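Entwistle Grove Company Papers: Processing and Digitization
Progress report for September

Work in this period went mainly to the business correspondence series. We have finished item-level description for 16 of the 23 boxes covered by the grant. The remaining boxes hold packinghouse ledgers, crate label proofs and a run of letters with the Prukby fruit auction house about short shipments and spoiled grapefruit.

Description
Each letter now has a title, date, correspondents and a short summary of topics. Undated letters are placed by reference to the company's outgoing letter books where a match could be made. Place names follow the spelling on the letterhead, with the current spelling added in a note. "Jemel" is used for both the rail siding and the grove beside it, so we have made separate entries for the two. 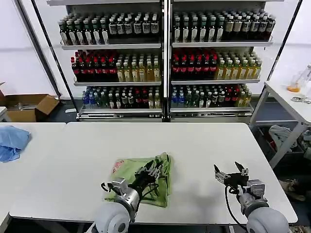
Green cloth on the white table, with a light-blue cloth on the table beside it.

Conservation
Nine letters had old tape across the folds and were set aside for treatment. Three of these are complete and back in their folders. The carbon copies are in fair condition but the paper is thin, and we have moved them into polyester sleeves. One ledger has a detached spine. It will be boxed as is, and repair is not included in the present budget.

Scanning and online access
Scans of the first 9 boxes are loaded in Plodeo and can be searched by correspondent and by year. Handwritten items do not yet have transcripts. The upload stopped twice on oversize plat maps, and these will go in as separate files at a lower resolution. Three letters that mention an employee's medical care are being held back until the rights review is done.
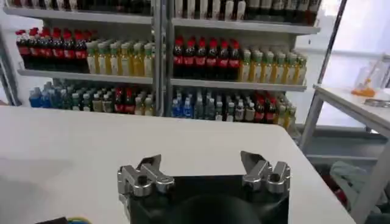
Budget and schedule
Spending on folders and sleeves is slightly over the planned amount. The difference has been covered from the shipping line, where costs were lower than expected. No change to the total award is requested. Description of the ledgers starts next, followed by the crate label proofs. The finding aid will be sent for your review once both are done.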